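Drekex D4 Desktop Arm Kit, reviewed after a home build

Posted 1/15/26 by Edem Fiadzo
Filed under: Kits, Small Arms

The Drekex D4 ships as a flat box of black links, bus servos, a driver board and a bag of fasteners. I paid $687 for the version with the gripper and the clamp mount. Assembly took two evenings, one of them longer than it should have been.

Mechanical build

The links fit well. Holes are on pitch and the molded parts needed no reaming. The bag holds 102 screws in three lengths, and two of those lengths differ by less than a thread or so. Sort them before starting. I put a long one into the wrist housing, it bottomed out against the servo case, and the joint bound at one end of its travel until I backed it out.

Horn alignment is the step to take slowly. The manual tells you to center each servo before fitting the horn but leaves the command for doing it to an appendix. If a horn goes on one spline off, the software offset can absorb it, at the cost of some range on that side.

Wiring

This is the weak part of the kit. The supplied leads are adequate in gauge and short in length. With the elbow fully extended, the wrist lead on mine was under tension. Ghassan Hijazi built the same kit a month before me and had a connector pull out for that reason. I replaced the lead with a longer one from Fasden and left a service loop at the elbow. Strain relief should be in the box at this price.

Setup and control

Calibration runs from a command line tool. It writes joint offsets to a plain text file, so keep a copy. The tool lost my offsets once after a firmware update and restoring them by hand took a minute.

Repeatability at the gripper is around 4 mm at mid reach with no load. That is fine for grasping lids and knobs on a toy kitchen and not good enough for inserting anything.
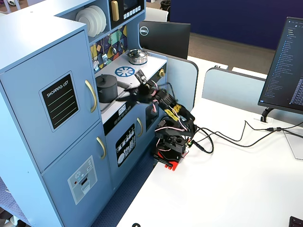

Latency over USB was steady. The shoulder servo gets warm after 58 minutes of continuous cycling, and the firmware then reduces torque without reporting it. The arm sags slightly and the position error grows. Iida Kauppinen's patch adds a temperature readout -- I would install it on day one.

The clamp holds on a tabletop of normal thickness. Retighten it after the first session.

Verdict

Good links, decent servos, poor cable supply, incomplete manual. The Boateng kit costs more and comes with proper harnesses, but its gripper opens less. I am keeping the D4 and have ordered a spare shoulder servo.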